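Notebooks > Stukstead workshop > Headphones

May 31, 2026

Back on the teal and white pair. I had meant to leave them until Matilde was in, but the parts from Plirutach came early and I can't walk past an unopened parcel. So: new ear pads, a metre of replacement cable I may not need, and a bag of tiny screws that are all the wrong length (my fault, I ordered 8 mm and wanted the short ones).

Cable first. I plugged them in and bent it gently along its whole length while the test tone played. No crackle until I got close to the plug, then the left side dropped out every time I pushed it one way. Same fault Natália Garcia wrote down in April, so at least we agree! She blamed the solder and I think I do too, but I'd like to cut the plug off and look before we swap the lot. Resistance on the left came up as 50 ohms on a good wiggle and nothing at all on a bad one. Right side steady the whole time.

Then the headband. I do like this colour, it's the sort of thing you'd pick out of a box of black ones straight away. The creak Natália mentions is there when you pull the cups apart, and it's louder if you do it slowly, which I can't explain. I put a dab of the Alva grease on the left slider and wore them for 17 minutes while I sorted the screw drawer. Quieter. I'll do the other side tomorrow if it hasn't gone sticky. 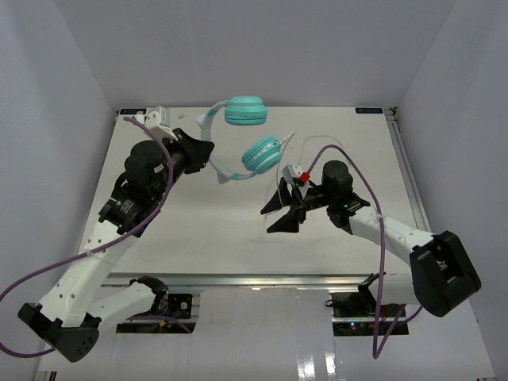

Teal and white pair, held up over the white table.

Pads next, and these were a nuisance. The old ones are on with a lip that tucks into a groove, and the new ones have the same lip but a stiffer one, so you get most of the way round and the first bit pops out again. I got one on after 10 tries and a fair bit of muttering. A blunt plastic card works better than fingernails. Matilde Carrilho says she warms hers on the radiator for a bit first, and I wish I'd asked her before I started and not after. Second pad still in its bag.

Oh, and the Aner cleaning spray is fine on the white plastic but DON'T use it on the pads. I tried a corner of an old one and it went cloudy.

Still to do:
- cut the plug off, look at the joints, photograph them for Natália
- second pad (radiator!)
- right slider, same grease
- send the screws back, order the 5 mm ones

Meter is back in the top drawer with a fresh battery. The old pads are in the envelope marked TEAL, please don't bin them, I want the foam.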